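Plostance Gray Ironing Board Cover
Item 1619
Sold by Orellana Home Goods

If your ironing board has turned into the place where everything in the house gets set down for a minute, you are among friends here. Ours lives in a narrow kitchen, and on any given morning it is a mail desk, a sorting table and a spot to drop whatever came out of your coat pockets. We wanted a cover that could put up with all of that and still be smooth and ready when somebody needs a shirt, and the Plostance is the one we have been happiest with.

The color is a plain gray, which we chose after a good deal of back and forth. White looked lovely for a week or so (you know how that goes), and the patterned ones made it hard to spot a stray thread or a button. Gray is calm, it goes with most kitchens, and it hides a little scorch mark better than you would expect. Hannelore Holzer, who does our buying, held out for a floral for the longest time and has since put the gray one on her own board at home.

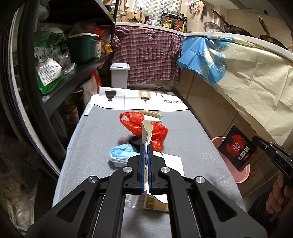 Getting it on takes a few minutes the first time. Lay the board upside down on the floor or a bed, slip the narrow end in first, and pull the cord from the wide end until the fabric stops shifting under your hand. Tie it off, tuck the tail under, and turn the board back over. If you find a wrinkle near the nose, loosen the cord and start again from that end, as tugging at it from the top only moves the wrinkle somewhere else.

A word about using it as a table, because we get so many letters on the subject! Papers and envelopes are fine. Plastic bags and food wrappers are fine too, so long as they are off the board before the iron comes anywhere near it. Melted plastic is the one thing we have never managed to get out of a cover, and we have tried everything our grandmothers suggested. Printed flyers can leave a bit of ink behind if they sit under something damp, so give the cover a quick wipe with a white cloth before you press anything pale.

What comes with it
One gray fabric cover with drawcord
2 elastic straps for the underside
One printed care card

Care
Machine wash cold with like colors. Pull it back onto the board while it is still a little damp and let it dry there, and it will keep its shape nicely. No bleach, please, and no dryer.

Also in the Plostance line
Jivau felt underpad, 3 layers
Tukonent hanging hook for the back of a door

Returns are accepted on unused covers in their original sleeve. If yours doesn't fit, write to Delia Gallardo at the customer desk with the length and width of your board, measured across the widest part, and she will tell you which size to try next.

Page updated June 16, 2020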